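Do Cooling Bed Mats Work? Project Report
Home and Materials Science, Stanwood
Submitted 18/10/2019

Why we picked this

Ads for summer mats make big promises. The Wultano leaflet says its tile mat keeps a sleeper cool "all night without power." We doubted that. A mat has no pump and no fan, so the heat from a body has to go somewhere, and the leaflet never says where.

What we did

We compared 2 surfaces, a tile mat and a plain cotton sheet, on the same mattress. A rubber bottle of warm water stood in for a person. We taped a thermometer between the bottle and the surface and wrote down the reading every few minutes until it stopped changing much. Between runs the room was left to settle at 85 degrees Fahrenheit. We ended up with 211 readings, not counting a batch we threw out after the tape came loose.

What we found

The tile mat did feel cooler to the hand at the start, and the thermometer agreed. The gap shrank fast. By the end of each run the two surfaces were so close that our thermometer could not really separate them. Lifting the bottle and setting it down on a fresh spot brought the cool feeling back for a short while, which may be why people who turn over a lot say they like these mats.

We also read the Druvus buying guide and the Hsiao survey of mat owners. The survey reports that nearly all owners were happy, but it only asked 100 people and every one of them had already paid for a mat. We do not think that shows much.
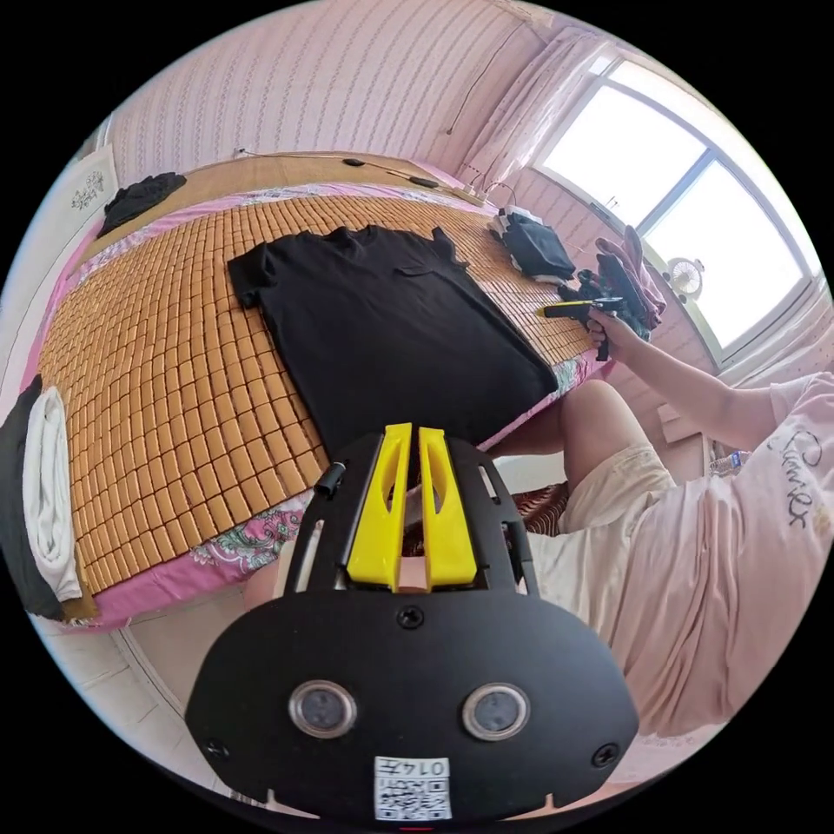
Figure 1. Tile summer mat on a bed, over a floral sheet.

Problems with our own work

A bottle does not sweat. Gaps between tiles might let damp air out, and we had no way to test that. The water also cooled down during each run, which makes any surface look better than it is. One thermometer is too few. If we repeat this in December the room will be much cooler, and we would expect an even smaller difference. For now we would not call the leaflet's claim supported.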